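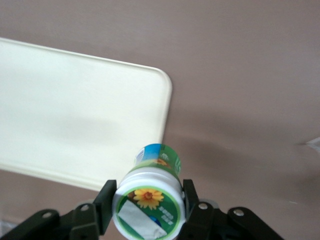
Core inflation is the wrong anchor for wage talks

Hala Sfeir

08/10/2023

Most pay agreements signed in this region in the past decade tie the yearly raise to core inflation, the measure that leaves out food and fuel. Employers like it because it is stable. Central banks like it for the same reason, and they are right to use it when setting rates. A rate decision takes a year or more to work through to prices, and there is little point in reacting to a bad harvest.

A wage contract has a different job. It is meant to keep the buying power of a paycheck roughly where the parties agreed to put it. A worker on a low wage spends a large share of income on exactly the items that core inflation removes. When food rises faster than the rest, the core index reports a raise that the household does not see.

The usual objection is that headline inflation moves too much. Tarek Fakhoury made this case well in his reply to my last column: a firm cannot plan its payroll around the price of diesel. I accept the problem but not the remedy. Volatility can be handled with an average. A clause based on the mean of the last 11 monthly headline readings, plus the current one, removes most of the noise and still lets a lasting rise in food costs reach the pay slip.

The agreement at Duangkaew does something close to this. It uses a trailing headline average with a floor of zero and a ceiling, and any amount above the ceiling is carried into the next year. The carry-over matters more than the ceiling itself - without it, one year of high inflation becomes a permanent cut in real pay.

There is a fair worry about feedback from wages to prices. It depends on how many contracts reset at once. If resets are spread over the year, the effect on any single quarter is small. If they all fall in October, as they do at Mitance and its suppliers, it is not, and the reset dates should be changed before the index is.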